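Triltstead bench kit: equipment list and planning notes

Last edited 01/09/2026 by Elsa Engebretsen

What this folder is for

These files hold the shopping list, the budget sheet and a small set of sample pictures for the hand-held gripper bench at Triltstead. Nakon and Jurčo have both asked what it would cost to set up a second bench, so the notes are written with them in mind.

Contents

budget.csv — one row per item, with supplier and lead time
spares.csv — parts we expect to wear out
samples/ — pictures from the bench

What to buy first

Order the grippers before anything else. Zatberg quoted us 701 per gripper and you need two for each bench, one for each hand. The frame, rails and tabletop came to 1480 together. Cables are cheap, but buy them longer than the plan says.

Check the jaw opening against the things you mean to pick up. Our object list runs from cups to soft packaging, and pads that suit one may be poor on the other. Yiran Pan keeps the object list and would like to hear before anyone adds to it.
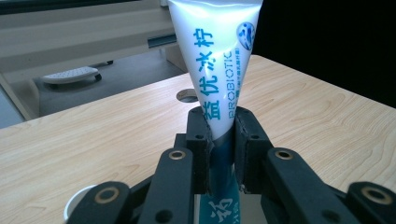
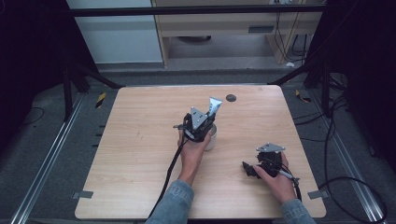

First picture: a PROBIOTIC tube held between the jaw pads. Second picture: both grippers at the table, the left one at a white cup.

Running costs

Allow for jaw pads, screws and bushings. The spares file has 33 lines, though most of them are small fixings. Chenxi Cai suggests keeping one complete spare gripper per site — we have not done this yet, and it is not in the budget.

Objects have their own row. Food packets and tubes get creased with handling and have to be replaced.

Not included

Staff time, storage and room hire. Prices are before tax and delivery.

Open points

- Nakon to confirm the width of their doorway before the frame is ordered
- Jurčo to say whether they want a tabletop with a cable hole
- Aiguo Guo to get a second quote for the rails by October

Changes to budget.csv go through Bláthnaid Mac Giolla. Please put the old price in the notes column when you enter a new one.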